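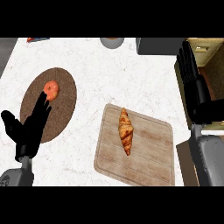

Page last changed: May, 9:54 p.m.

Category: Get Involved / Builds Looking for People

Posted in May by the Anedau build crew

Help us teach two arms to set out breakfast

Anedau is a two-armed kitchen helper being built at the Flellmont shared workshop, in the back bay past the drill presses. We have a simulated kitchen that we love, a pair of real arms that are nearly bolted together, and a long list of jobs that need more hands than we've got. So we're looking for people to join us for the summer stretch!

The task we picked is a small one. There's an apple on a woven placemat and a croissant on a cutting board, and we want the arms to pick each one up and put it where it's asked to go. An apple is a friendly shape until it starts to roll. A croissant is worse, and I say that with real affection. Squeeze it the way you'd squeeze an apple and you have crumbs (our simulator doesn't do crumbs, so this is a lesson waiting for us on the real bench).

We do most of our practice in simulation, with two gray forearms and black human-like hands over a white marble counter. The counter at Flellmont is a door laid across sawhorses. One of the jobs below is closing that gap.

What we need help with

Driving the arms. You'd steer both hands through the pick and place over and over, in the simulator first and on the bench later. We're after 100 clean runs of each task before we train on anything. No experience needed. People who sew, play piano or fix bikes tend to pick it up fast, and people who do none of those pick it up too.

Bench building. We want a proper counter at the right height, stiff enough that it doesn't wobble when both arms move together. If you're good with a circular saw and a level, please come talk to us. There's lumber already set aside on the rack marked Noiphan, which is what we call the bench half of the project.

Wiring. The left shoulder cable rubs on its bracket at full reach. We've rerouted it 2 times and it still rubs. Somebody patient with strain relief would make us very happy.

Scene work. Our simulated kitchen has a light gray cup and a few other bits around the edge of the counter, and we'd like more variety — different boards, different mats, food in awkward spots. If you can model simple objects and get their weights right, you could have something in the build on your first night.

Writing things down. The setup notes are out of date and assume you were in the room when we made every decision. We'd love someone new to follow them word for word and tell us where they got lost.

When and where

We meet one evening a week at the workshop, from 7 p.m. until people drift off home. Come to as many sessions as you can. Driving shifts are short because your shoulders get tired, and there's plenty to do in between. Scene work and notes can be done from home if you have a decent computer.

The Oststead bus stops right outside, and there's a bike rack by the loading door. The bay is on the ground floor with no steps.

Who can join

Anyone 16 or over. You don't have to be a Flellmont member to drive the arms, model objects or work on the notes. For the saws and the drill presses you need the workshop's regular tool check, and you can do that the same evening if you come a little early. These are unpaid spots and the code and drawings are shared with everyone who works on them.

How to sign up

Leave your name on the Anedau sheet at the front desk, or use the contact form on the workshop site and put Anedau in the subject. Tell us which job sounds like fun and whether you've got a free evening for a trial session. Closed-toe shoes, please, and tie back long hair — the real arms are slow but they don't look where they're going yet.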